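**Ticket 172: Park path episodes rejected at import, steering labels out of step with video**

Opened by: Linnea Engebretsen
Assigned to: Edvin Haugland
Opened: 18 Mar 2025
Priority: normal
Component: recorder / import
Status: closed, one follow-up

**Problem**

The outdoor driving episodes from Jellville are failing the sync check when I import them into Tarar. The batch has 172 episodes. Most of them stop with this message:

```
sync_check: FAIL cmd stream leads video, offset not constant
```

The ones that pass look wrong too when I play them back with the commands drawn on top. The steering command goes right well before the view starts to turn. On straight stretches you can't tell, so it only shows up at the bends.

I need these for the path-following retrain. The current model was trained nearly all on indoor corridors and drifts onto the grass when the path has no hard edge.

**Steps to reproduce**

1. Pull the Jellville batch from the Tadham share.
2. Run the import with default settings.
3. Open any episode with a bend in it and turn on the command overlay.

**Comments**

**Edvin Haugland:** Reproduced. First guess was the clock on the base, but I compared the base and recorder logs and they agree to within a few milliseconds over the whole session. The offset is on the video side. It starts near zero and grows during the episode, then drops back at the start of the next one.

Which recorder build was this? Troels, you did the driving.

**Troels Bundgaard:** Kutetti build from November. I didn't update before going out. Auto exposure was on, same as indoors. I drove by joystick at the normal outdoor speed and started a new episode at each bend and each junction, as the collection sheet says.

**Edvin Haugland:** Thanks. That build stamps frames when they are written to disk, and the stamp should be taken when the frame arrives from the camera. If the write queue backs up, the stamps get later and later. Indoors we record at the lower rate so the queue never fills. Outdoors it does - grass and leaves compress badly and the files are much bigger.
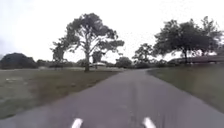
The camera driver also keeps its own frame counter, and the recorder saves it in the side file even though nothing reads it. So the real capture times can be rebuilt, as long as no frames were dropped. I'll write a script for it.

**Linnea Engebretsen:** Good. Can it mark the episodes that did drop frames? I'd sooner leave those out than train on labels I can't trust.

**Edvin Haugland:** Yes, it writes `dropped: true` in the episode header and the import skips them.

Script is in `tools/restamp.py`. Run it on a copy:

```
python tools/restamp.py --in jellville_raw --out jellville_fixed
```

**Linnea Engebretsen:** Ran it on everything. 4 episodes marked as dropped, the rest pass the sync check. Overlay looks right on the bends I tried.

One more thing while I was in there. 3 of the good episodes have the joystick at full left for the first second with the base not moving. Is that a real command?

**Troels Bundgaard:** No, that's me holding the stick over while waiting for the start beep. Trim them.

**Linnea Engebretsen:** Trimmed.

**Solveig Sundqvist:** Recorder fix is merged. Frames are now stamped on arrival, and the recorder prints a warning if the write queue goes over half full. Please update before the next outdoor session - the old build will still run without complaining.

**Resolution**

Cause: late frame timestamps in the November Kutetti build when the write queue backs up. Existing data repaired with `restamp.py`. Raw copy kept on the Tadham share.

**Follow-up**

- Troels to redo the dropped episodes on the new build, same route, same speed.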